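Office Chores board > Trash and recycling
Thread: spare bags on a wall hook, yes or no

handon_mike
Posted 30 Mar 2018
ok so small office, 17 people, one little white bin per room. Spare bags used to live in the kitchen drawer and of course the drawer is always empty or full of soy sauce packets. Started hanging a black one folded up on a stick-on hook, on the wall right behind the bin. Knot the neck, loop it over, done.

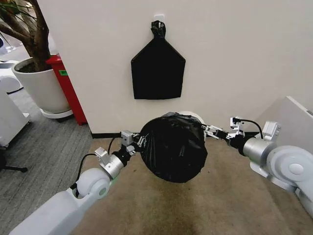
Bags are the cheap black ones from Mendton, 80 to a roll. Kinda big for the bin but I'd rather have too much bag than too little. Anybody else do it this way? My boss thinks it looks like trash on the wall.

pisstead_pam
your boss is right lol. Black bag on a white wall, first thing you see when you walk in. Put the spares in the bottom of the bin, under the liner. Been doing that 5 years

handon_mike
tried that. coffee leaks thru, spares get gross, then you're peeling wet bags apart with your fingers. No thanks

tworolls
+1 for the hook. But fold it flat first or it puffs out and looks sloppy. Fold the sides in, shoulders down to the neck, then hang. How I do the swap:

1. Old bag out, tie it, set it by the door NOT back on the carpet (ask me how I know)
2. Shake the new one open. Big shake. The cheap ones stick together at the mouth
3. Bunch it up and feed it down into the bin, let the extra hang over the rim

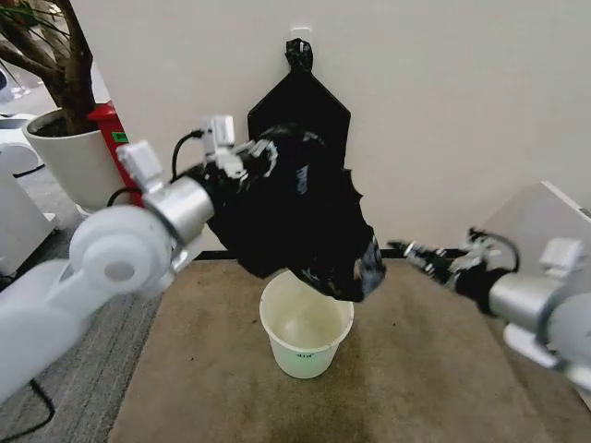
4. Pull the edge all the way round the rim, push the air out with your fist
5. New spare on the hook right away or you will forget

pisstead_pam
step 5 is where it falls apart in my building. Hook's empty by noon and then theres no bag at all. At least under the liner you have a few

tworolls
so hang two?

pisstead_pam
then it really looks like trash on the wall

handon_mike
haha. Other problem is the bag sitting half on the rim. Folks drop it in all crumpled, leave one side of the bin bare and walk off. First apple core goes right down the outside of the bag. Also our carpet has stains so I'm touchy about anything on the floor

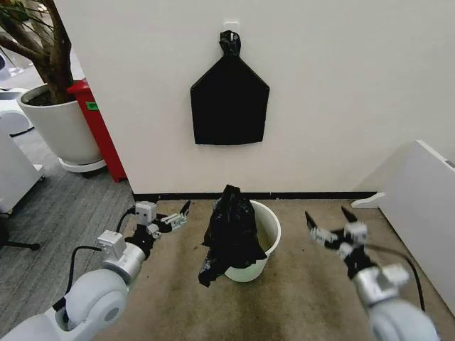

Gøran Lie
Moderator, Trash and recycling
Posts: 35

Moving this out of Kitchen, fits better here. Both ways are fine imo – depends how wet your trash is. Paper only, go under the liner. Food and coffee, hook. For the stick-on hooks wipe the wall first and let it dry, I used Eklund ones and skipped that, came off in a week.

Also Mike, get a smaller bag. Half your trouble is the bag's too big for the bin

handon_mike
got most of a roll left tho. after that, sure

pisstead_pam
still say drawer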